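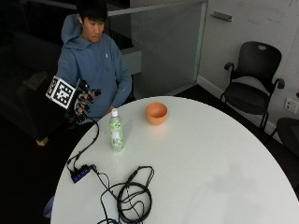 Stella Kinyua
Dec 17, 2023

I finally finished the blanket!! I cast on in August, thinking it'd be done by the time the evenings drew in, and well, here we are with the heating on and the mince pies half gone. It's moss stitch all over in a sort of porridge colour, and I've used nearly 3000 metres of wool, which I'm not going to work out the price of (Mum asked, I changed the subject).

Last night I sat up till gone midnight doing the border. I had to rip it back twice as I'd picked up too many along the short side and it went all frilly, like a lettuce. Went down a needle size in the end and it lies flat now, more or less.

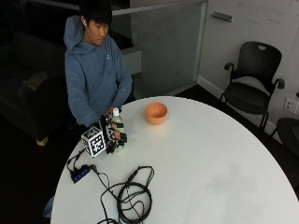

At the big round table, hood down.

Anyway, then came the ends. I'd left every single one, of course, so that was six episodes of the Danish thing and a whole pot of tea. My thumb is sore and there's fluff in the butter. I'm going to soak it tomorrow in the bath and pin it out on the spare bed, if I can find the pins.

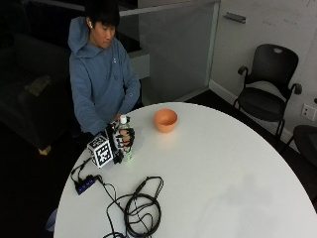
After that I want to do something small, socks maybe, or a hat with a silly bobble. There are five balls left over and I've already been looking at patterns when I should've been wrapping presents. Haven't bought any tape yet either. Must write that on my hand before I go to bed.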